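Drilville bench: hand-held sessions pass 850

The Drilville bench closed January with 855 demonstrations recorded on the hand-held gripper, against a target of 1000. Two operators share the work, and a session is limited to eight minutes.

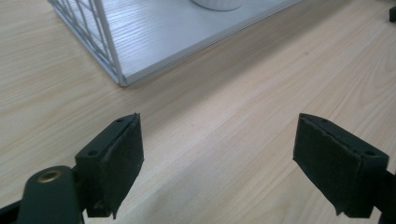

Shelf placement remains the weakest task in the Wandance set. Operators tend to approach too fast and correct late, and the policy copies both habits. With the jaws open and the corner of the white wire rack ahead of them, the approach should be slow and continuous. Bouchard will supply replacement finger pads. Remote-control trials on the Gravis arm start in March 2023.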